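4.2 Power strips, loose cords and what people do with them

Of all the household items our participants talked about, the power strip was the one that drew the longest answers, and I will admit that we had not planned for it. Our interview guide gave it a single line, between the kettle and the desk lamp. By the end of the September visits that single line had grown into a section of its own, and several of the 26 households had walked us from room to room to show us every strip they had, some of them behind sofas that had not been moved in years.

What people wanted to talk about, mostly, was the cord. A strip with a short cord ends up wherever the wall outlet happens to be, and a strip with a long one wanders. Families in the Pallholm apartments, where the older living rooms have only 2 wall outlets, tended to buy the longest cord they could find and then spend a good deal of effort hiding it - under a rug, along a baseboard, behind a row of books. In the Gavalas building the outlets are more generous, and the cords there were often left to lie as they fell. Neither group thought much of cable clips, which many had bought once and given up on.

The second favorite subject was the switches. Strips with a separate switch for each outlet were well liked by people who used them at a desk, where the buttons are within reach, and hardly noticed by people who kept them on the floor. One retired teacher told us she had switched off the same outlet every night for years and could no longer remember what had first been plugged into it. We came to think of the tabletop as the place where a strip is treated as a tool, and the floor as the place where it is treated as part of the house. Jianhua Zheng, who coded the Prever interviews, first suggested this split, and it held up well when we went back over the Zindton transcripts too.

It also matters how easily a pale cord is seen. On light surfaces it can nearly vanish, and participants who had tripped over one, or pulled a lamp down with one, remembered it in surprising detail. Figure 3 is concerned with the tabletop case, with a white strip and a light gray cord on a white table.

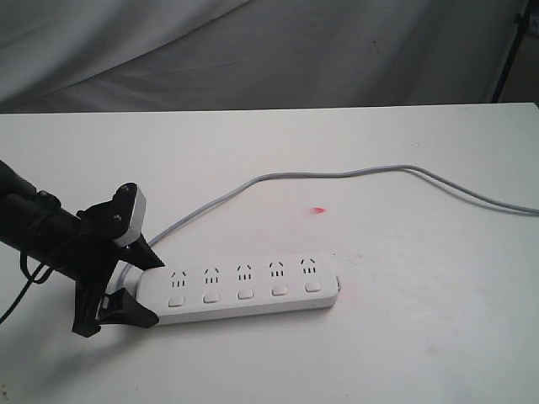
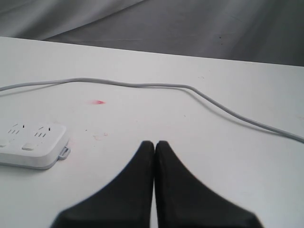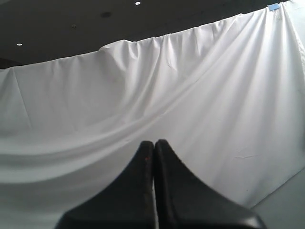 Figure 3. Tabletop setting. First and second views: white power strip with individual switches, the cord lying loosely across the table. Third view: white fabric backdrop and part of the ceiling.

4.3 Lamps and the question of reach

Lamps brought us back to more familiar ground. Nearly every household had at least one lamp standing where its cord allowed and not where its light was wanted, and people were quite cheerful in telling us so.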